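Janeiro, fim da tarde. Kit de garra da Drudier, segunda sessão

Então, voltei a montar o kit no braço pequeno, desta vez com as placas dos dedos que vieram no saquinho extra (as compridas, afiladas). A montagem levou 86 minutos, contando a briga com os parafusos do suporte, que continuam a pedir uma chave que não vem na caixa. Já escrevi à Thaler sobre isso e mandaram-me um PDF que eu já tinha!

O que quero saber antes de a gente decidir a compra: o dedo consegue carregar num botão de eletrodoméstico sem escorregar e sem bater na tampa? Escolhi o aparelho branco da bancada, o da tampa preta redonda, porque tem um botão grande cinzento na frente e outro menor ao lado. Luz baixa de propósito, que a Verkden trabalha assim no turno da noite e eles são chatos com isso (com razão). 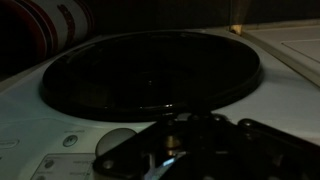 Svenja Wyss acha que estamos a avaliar a coisa errada: para ela a garra serve, o problema é o contrato de assistência, com resposta em dois dias úteis e nenhuma peça em stock por cá. Respondi que sim, mas que se o dedo não chegar ao botão nem vale a pena ler o contrato. Ficou de pedir a tabela de preços outra vez, a que temos fala em 3000 por kit e não diz se inclui calibração.

Notas soltas para quem pegar nisto depois:

- deslocar a aproximação mais para a esquerda, quero o botão grande livre do dedo na vista do pulso
- limitar a força antes de tentar o botão pequeno, tenho medo pelo painel
- o cabo do punho torce na rotação completa, pôr abraçadeira
- o software da Dirano perde o zero quando se reinicia, guardar a pose à mão

Milan, se passares por aqui, deixa a chave na gaveta de cima. Amanhã repito com o segundo par de dedos.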